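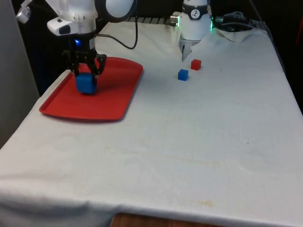
4.2 Changes in Task Allocation at the Sorting Bench

Figure 3. Sorting work at the bench: a two-fingered gripper with a blue cube over the red tray, two further cubes on the cloth.

Before automation, sorting at the Zirnport site was done by hand by two operators per shift. Each picked parts, placed them in trays and wrote up the count. Once the arm took over the picking, the operators' time moved to loading, checking trays and clearing stops. Over the study period the site log recorded 3,589 picks by the arm and 736 stops that needed a person. Most stops were short, but they came at uneven intervals, and operators told us they could not start anything else in between.

Interviews were held with four staff. Rukhsana Abbasi, who had sorted by hand for six years, reported less wrist pain and more standing still. Babar Zaidi said he now walked to the bench "for every little thing" — a comment echoed by both operators on the late shift. Areeba Rizvi, the shift lead, noted that new hires learned to reset the arm in a day but took weeks to judge when a tray should be rechecked.

Pay grades did not change, although the job description did. Tray checking was added in August as a formal duty, and the hourly pick target was dropped for operators. Two of those interviewed felt the new duty should carry a higher grade. Management had not responded to this request when our data collection closed. Section 4.3 looks at how stops were shared between shifts.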